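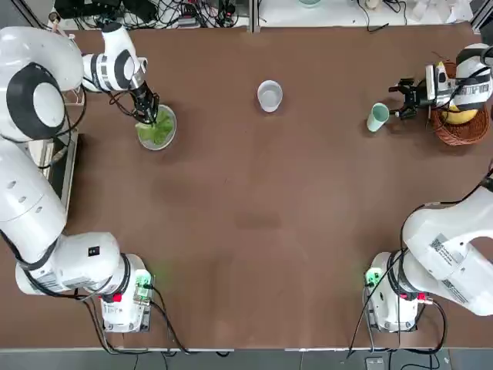 La segunda temporada de Vellosine sigue sin confirmación y, antes de especular con la trama, me interesa el estado técnico de la primera, porque lo que Diltari ha emitido no coincide con lo que ha subido a su plataforma. He comparado los episodios 1 a 4. En la emisión lineal el negro está levantado y los tonos medios cálidos pierden textura: un marrón rojizo mate como el de la mesa de la foto, con esas manchas más claras hacia el centro, saldría convertido en una superficie plana con bloques. En la plataforma la textura se conserva, pero el episodio 3 tiene otro montaje. Falta la conversación entre Sokol y la forense en el aparcamiento, y sin ella el final del 4 se entiende mal.
Preguntas concretas: ¿alguien tiene confirmado cuál es el montaje de la productora? ¿Se sabe si la renovación depende de la audiencia lineal o de la plataforma?

Publicado por radek_polak el jueves, 9 de mayo de 2019
Foro: Series europeas > Policíaco > Vellosine (sin spoilers del final)

croma420
Respuesta a radek_polak

El montaje de referencia es el de emisión. Jirkis entrega un único máster y la cadena adapta. Lo de la plataforma es un recorte para ajustar el episodio a 50 minutos netos. No tiene más misterio.
Sobre los bloques: el canal va con un flujo insuficiente en horario de máxima audiencia. No es el etalonaje.

E. Falcão
Respuesta a croma420

No estoy de acuerdo con lo del máster único. Los créditos finales son distintos. En la emisión figura Zuzana Malý como montadora y en la plataforma aparecen Malý y Matúš Krajčí. Si fuera un simple recorte de la cadena no habría un segundo montador acreditado.
Además, la versión de plataforma del 3 no es más corta en todas sus partes. El interrogatorio dura más y la música entra después del corte, no antes.

croma420
Respuesta a E. Falcão

Un crédito añadido no demuestra que haya dos másteres. Puede corresponder a la versión internacional, que suele acreditarse aparte. ¿Minuto del interrogatorio?

E. Falcão
Respuesta a croma420

Minuto 18 en la plataforma. Compáralo tú mismo. El plano de Sokol con el expediente cerrado no existe en la emisión.

radek_polak
Respuesta a croma420 y E. Falcão

Comprobado. Érica tiene razón: el plano está en la plataforma y no en mi grabación. Es material distinto, por tanto no hablamos de un recorte. Lo que no puedo determinar es cuál de las dos versiones se cerró primero.
Sobre la compresión, acepto la parte de croma420 que se puede medir. He revisado la escena del sótano y el vídeo cae por debajo de 2.000 kbps en los planos fijos.
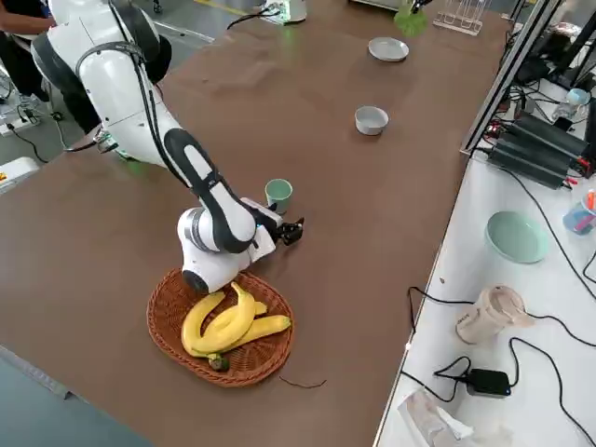 Con ese caudal los degradados oscuros se rompen en cualquier códec que use la cadena. Sigue sin explicar el negro levantado, que también aparece en los planos diurnos y con poco movimiento. Eso me parece un error de rango (señal limitada interpretada como completa, o al revés) en algún paso de la conversión.

revathi_r
Respuesta a radek_polak

Si se tratara el rango limitado como completo tendrías negros grises y blancos apagados. Al revés, negros aplastados. Mira el histograma de los títulos de crédito, que son blanco puro sobre negro. Si el blanco está bien, es decisión de etalonaje y no un error.
En cuanto a la renovación: la entrevista que circula dice que los guiones de la segunda están «en desarrollo». Eso no equivale a un encargo. La novela en la que se basa tiene continuación, pero los derechos se negocian libro a libro.

croma420
Respuesta a revathi_r

De acuerdo con el histograma. Con lo de los derechos no: la opción incluía los dos libros. Se comentó en el hilo general, mensaje 646.

revathi_r
Respuesta a croma420

El mensaje 646 enlaza a un blog que ya no está en línea. No lo considero una fuente.

radek_polak
Respuesta a revathi_r

Histograma de los títulos: el blanco está en su sitio y el negro no. Retiro lo del error de rango. Queda como etalonaje o como ajuste del negro en la cadena.
Dejo pendiente comparar los episodios 5 y 6. Si alguien conserva la grabación del pase de madrugada sin recodificar, que lo indique por privado.

E. Falcão
Respuesta a radek_polak

Tengo el 5. El 6 se me cortó antes de los créditos. Sobre la segunda temporada, yo no esperaría ningún anuncio antes de octubre, que es cuando Diltari presenta su programación.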